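Workshop notebook, bench 2
January 30, 2019

Picked up where the last entry stopped, with the Motach module kit and the joystick. Plan for the day was to get the kit running off the wall strip, get the joystick reading properly, and decide what to do about the curtain and table covering before the Trovville job comes in.

Kit first. The loose white wire kept snagging on sleeves, so I moved the kit over to the left side and let the wire loop out that way. Taped areas left as they are. They are hard to see now and want redoing in a darker blue.

Joystick is the arcade type, black stick, red button, square base. It has no feet and slides when you lean on the stick. Tried a scrap of rubber mat under it for the readings and that held well enough. Center reading came out at 418 on the left-right axis, and it came back to the same number after every push. The button bounces. Two presses showed up for one push more often than I would like, so a short delay goes into the code.
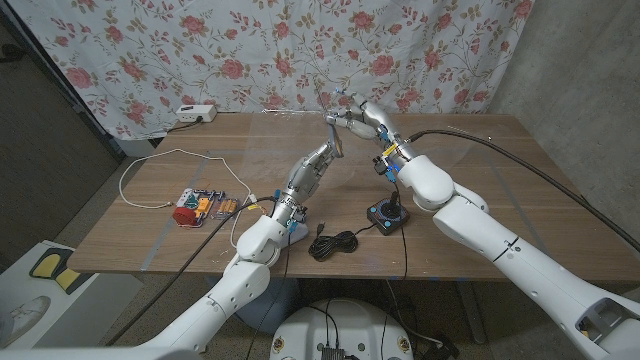 Does the joystick need its own supply, or can it share with the kit?
It can share. The stick and button draw next to nothing, and the kit board has a spare output at the right voltage. Keep the buzzer off that same output, though, or the readings jump when it sounds.

Buzzer module works but is too loud for a shared room. Put a strip of masking tape over the hole during tests – take it off again before anyone judges the volume. The switch module is fine. One of the yellow modules did nothing until I pushed it down hard on its connector, and I have written that on the kit lid.

Cables. The joystick cable is far longer than we need on this table. Coiled it and left the coil in front of the base. A tie would be better. Geerts sell the reusable kind in packs of 7 and we are out of them, so they go on the order.

Power strip: stays on the wall at the back left. Plug things in from the left side only, and don't run anything across the front of the bench.

Covering. The wood marks easily and I would like something over it for the Trovville work. We have the rose-print cloth and the clear plastic sheet from Bretell.

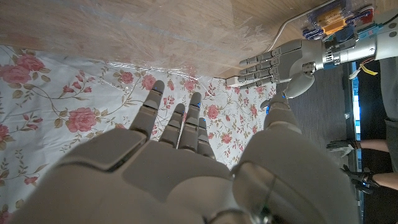

The plastic won't lie flat with the fold it came with. Options are to roll it the other way around a tube and leave it until the next session, or cut it down and use only the good part. I would try the tube first. The cloth can be washed and is no great loss if it gets a burn, but nothing gets soldered over it, with or without the plastic.

To do:
Redo the blue tape
Order cable ties
Add the button delay and run the joystick again
Roll the plastic
Ask Trovville whether April still stands for delivery

Checked the up-down axis last thing. It drifts by 2 after a hard pull, which is small enough to leave alone for now. Kit goes back on the shelf with the wire unplugged from the board.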